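Marsh monitoring notebook, Flullport field lab
June, entry 6

Started 5:40 a.m. at the Abella impoundment to beat the heat and the wind. Water was lower than I wanted. The gauge board at the main structure was readable but there's mud on the bottom section again, so whoever goes next should bring the long brush. I left it in the shed by mistake.

Walked the north dike first. The rail callback points are all still staked. Played the king rail track at each one and got answers at two, both from the cattail side. Nothing from the open end, same as last time. Clapper rails were loud from the tidal side of the dike the whole way, which makes it hard to be sure of anything faint. I only wrote down what I would swear to.

Jericho Yap did the south dike and met me at the trunk. He had a least bittern go up in front of him and a lot of moorhens with young. He thinks the boards should come up a notch before the end of the month or the young birds will be walking farther over open mud than they should. I agree but it isn't our call. I wrote it on the sheet for the refuge office and will mention it when I drop off the gate key.

Vegetation plots: got through the three closest to the trunk and quit when the lightning started. Cutgrass is filling in where we had bare ground in spring. The alligatorweed patch at the corner has spread past the flagging on the east side. I moved the flags out to the new edge and left one old flag in place so we can measure the change. Please don't pull it.

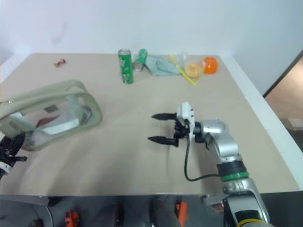

Back at the lab by late morning. Rinsed the dip net samples and put them in the fridge, top shelf, labeled by plot. I haven't sorted any of them. If somebody has a free hour, start with the Abella jars, as the Florano ones are in alcohol and can wait.

Conductivity meter: the reading drifted again between the first plot and the last. I checked it against the standard when I got in and it was 70 high. Cleaned the probe, let it soak, tried again, and it came back to where it belonged. So the values from this morning are suspect. I've put a question mark next to each one on the data sheet and did not enter them. Renato Maglaya has the spare meter out at Gamorier and says we can have it back after he finishes the creek stations.

Renato also called in about the Gamorier boat ramp. There's a log jammed across the end of it and he had to put the kayak in from the bank. Fine for one person with a light boat, no good for the skiff. Until it's moved, plan on launching from Florano and adding the extra run time — check the tide before you commit to that, the cut goes dry.

Things to fix or find before the next round:
- long brush to the truck
- new batteries for the callback speaker, it was fading by the last point
- more pink flagging
- fresh conductivity standard, the bottle is nearly done

Truck has half a tank. Left rear tire looks soft and I put air in it, so look at it again before driving out the dike. Chest waders, size 10, leak at the right knee. I hung them on the end hook with tape on them.

Will redo the conductivity at all three plots on the next trip and finish the rest of the vegetation then, Jericho on the quadrat and me writing.

Flullport Field Lab — Contact us — Copyright, all rights reserved — Back to top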